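Sort it before it moves

Everybody wants a faster belt. I've heard it in every packing room I ever worked in, and I've worked in a few now. Orders back up, somebody looks at the conveyor and says turn it up. So they turn it up. Then you have the same mess, arriving sooner.

My vote goes to trays. Plain shallow trays, on the table, next to the belt, where the hand already is.

Tainá Vieira ran the small parcels table at Atelitz when I started there, and she had one rule that drove me nuts. Nothing touches the belt that hasn't been in a tray first. Nothing. I thought it was fussy. An extra touch for every single item, and on a day with 900 pieces that's 900 extra touches. I did the math on the back of a pick list and took it to her. She read it, handed it back and asked how many returns I'd had that week.

Thirteen. She'd had 2.

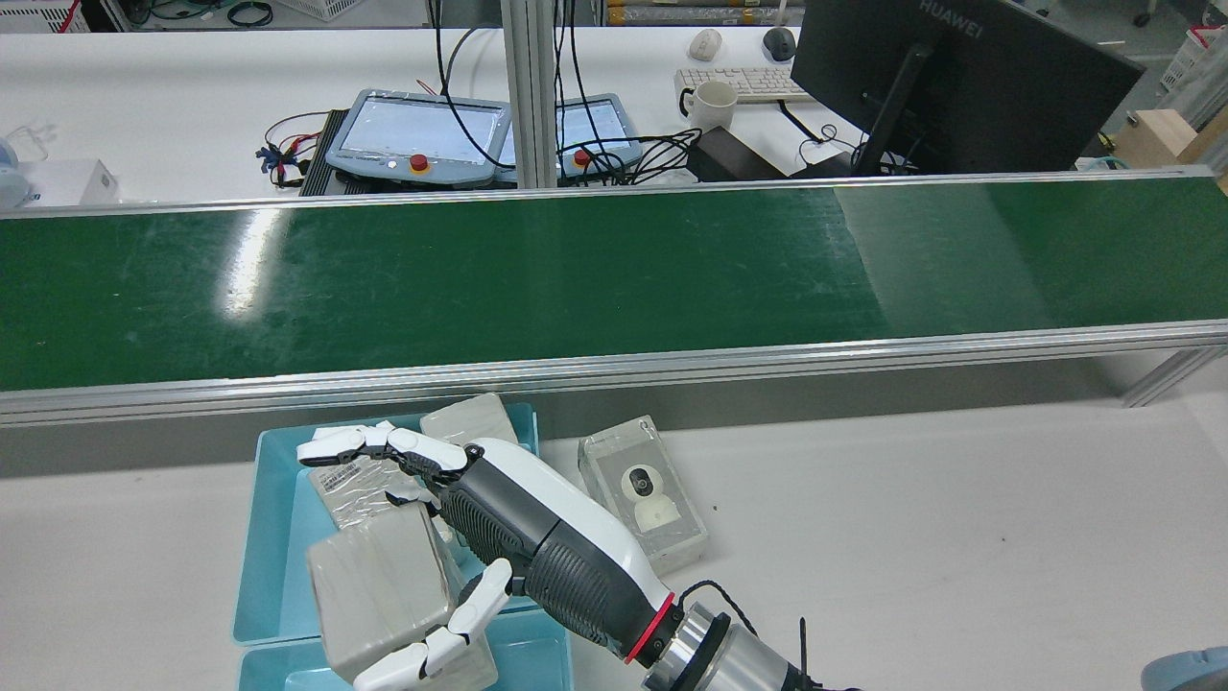

Soft packages are the worst of it. A wrapped block and a flat wrapped thing look the same from arm's length, the label ends up underneath, you grab, you guess. In a tray you can turn it over. You can see the one that's standing up on its edge and the one that slid under its neighbor. On a moving belt you get one look and its gone.

And boxes with windows! Clear fronts, clear lids, whatever the supplier likes this year. Usis ships that way, Fröhlich too. They scratch. They slide on each other. Stack them on a bare table and somebody's elbow does the rest. A tray has a rim. That's the whole technology, a rim.

Now the other side, because I do hear it. Ismael Fontes, who I like and who is wrong, says trays become storage. People fill them and leave them. Half a shift later there's a tray of something in the corner and no one knows if it's going out or came back. Fair. I've seen it. We once found 96 pieces of a Traven order that way, in July, two weeks after the customer stopped calling. But that's a people problem, and taking the trays away just puts the same pile on the table top with no edges around it.

So limit them. Two trays per station, end to end, close to the rail. Both full, you stop and clear one. I'd put it on the wall in big letters if they'd let me.

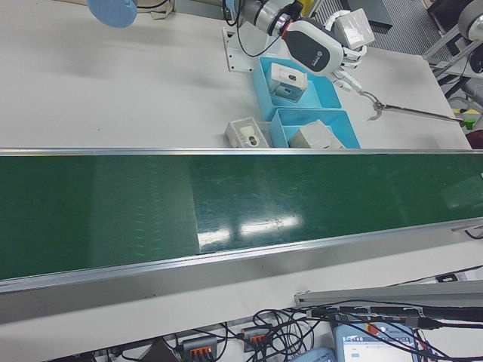 ATELITZ, Jun 20, 2019

Adding to the above after some mail. Several of you asked about size. Small. If you can't reach the far corner without leaning, too big. Deep bins are a diffrent animal and I don't want them near a belt, things go to the bottom and live there.

Color, someone asked. Pale, so the labels show up. Don't care past that.

And the box left next to the tray, the stray one, right up by the rail. Every table has one. Put it in a tray or put it on the belt, but pick. That's the one that ends up on the floor, and it will be the one the customer paid extra to have by morning.

More on labels next time, if I get to it.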